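Workshop notebook – two-arm bench, February

Started 9 in the morning, heating not on until later.

Carried on from last time with the left shoulder. The mount had been creeping under load, and the marks I scribed on it had moved again by the width of the scriber line. Took the arm off at the base, cleaned both faces with meths, put it back with new screws and a drop of the medium threadlock. The old screws were a shade too long and had been bottoming in the plate before they clamped anything. Wish I had checked that in the first place. Three sessions spent blaming the mount.

Hamdia came in mid-morning and we did the cable work together. The wrist camera cables are still the weak point of the whole build. On both arms the lead comes off the camera and has to get past the wrist without pulling at full roll, and there are only two ways to do that: tie it tight along the forearm and lose travel, or leave a loop and have it wander into view. We have gone for the loop again. She wants to try a spring guide of the sort used on the Gundness machine downstairs. I have ordered nothing yet. For the moment the rule is to home both arms slowly after any change of cable and stand there watching with a hand on the stop.

Naming, as this has caused muddle in earlier entries: Noma is the left arm and Dudás is the right. Aria is the program that drives the pair. Anyone writing in this book please use those and not "the good one" and "the other one".

Power. Both arms on the one supply is fine at rest. When they accelerate together the voltage dips, and Noma, at the far end of the wiring, sees it first and throws a fault. Split the feed so each arm has its own run back to the supply, heavier cable on both. No faults after that in the whole session. I don't count that as proved, it has gone quiet before and come back the week after.

Gripper zero. Dudás was closing short. The fingers met by eye but Aria thought there was still a gap, so it kept squeezing and the motor got warm. Redid the zero with a strip of paper between the tips, closing in small steps until the paper dragged. Saved the value as a new file and left the old one in the folder with "old" on the end. Noma's zero was all right and I left it alone.

Calibration for the wrist cameras. Ran the pattern card at several heights and angles for each arm. The first run for Noma was useless, the card was bowed. Taped it to a bit of float glass and did it again. Numbers are in the shared folder with the rest. Dudás came out worse than Noma, mostly at the corners. Hamdia thinks the lens is slightly loose in its housing and she may well be right, it moves if you press it with a fingernail. I have not opened it up. It needs doing on a clean bench with the proper driver, and the proper driver is at my house.

Then on to the board task. The idea has been written up in earlier pages so I will keep it short: board flat on the table, one arm steadies it, the other does the work on the surface. It's a good test of the two arms together as the board slides at the least excuse. If Noma pushes too hard the board goes off to the right, and if it doesn't push at all then Dudás drags it about.

Tried three ways of steadying.

First, Noma with the gripper closed, pressing down on the edge from above. Holds well but the tips skid on the border, and once they skid the board jumps. Stopped.

Second, gripper open and brought in from the left, low to the table, so that the fingers go either side of the edge and close on it. Much better when it lines up. The height has to be right to a hair. Too low and the bottom finger scrapes the table, too high and it misses altogether. I spent most of the afternoon on this height.

Third, no holding at all, with a piece of non-slip mat under the board. Works better than either, annoyingly. Hamdia says use the mat and get on with it. I would like to get the second method working first, the mat does nothing for the lifting job later on.

Going with the second for now. Approach speed for Noma cut down over the last stretch before contact, set at 5 in the Aria config, where it was 9. The units are Aria's own and don't mean anything outside it. At 9 the arm overshot and nudged the board before the fingers had closed.

Glare is going to be a nuisance. The board is glossy and throws the light straight back, and wherever the bright patch falls the edge finder loses the border. Tried turning off one row of lights. It helped the head view and made the wrist views noisy. Tried exposure at 600 on the head camera, which is where I have left it, with gain on manual. A sheet of tracing paper over the light would probably do more than any of the settings. There is a roll of it in the plan chest unless somebody has had it.

The table seam also confuses the edge finder, as it is a long straight line and that is what the thing looks for. Masked off the back part of the table in software. If anyone moves the table the mask will be wrong, so please don't, or tell me if you do.

Log for the last batch is saved as run 79. The runs before it have the old gripper zero in them and shouldn't be mixed in with anything from now on. I haven't deleted them. Run 79 has the new zero, the split power feed and the slower approach, but it still uses last month's calibration for Dudás, as I didn't trust the new one.

Small things:

The emergency stop cable is too short to reach the stool. Extend it or move the stool.

Left elbow cap was loose, nipped up.

The fan in the supply has begun to tick. It stops if you tap the case.

One of the finger pads on the spare gripper has split. Spare only, not urgent, but we have no more pads of that size.

Aria still writes its logs in local time and the cameras don't, so everything is out when you try to match them. Hamdia has a script that corrects it. Need to get it off her laptop and put it somewhere we can all find it.

To do next session, in this order:

Tracing paper on the light.

Open the Dudás wrist camera and seat the lens, then calibrate again.

Go back to the approach height with the table level checked first. I have been assuming it is flat from side to side and have never put a level across it.

Ask downstairs about the spring guide and what it cost them.

Write up the homing sequence properly. At present it lives in my head and on the back of an envelope, and Hamdia had to ring me twice last month when I was away.

Stopped at half past six. Both arms parked, supply off at the wall, stop button left pressed in.
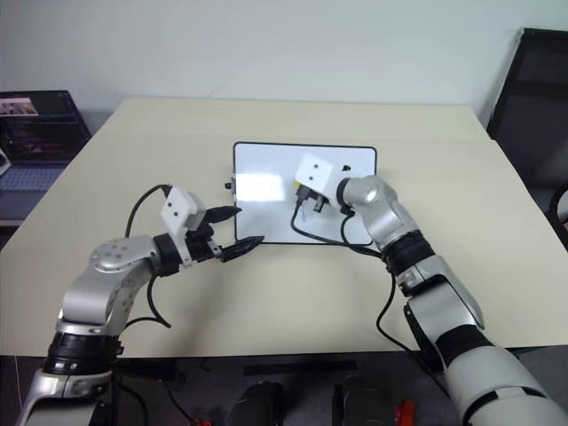
Board task, Noma open at the left edge, Dudás over the board. Glare on the left half.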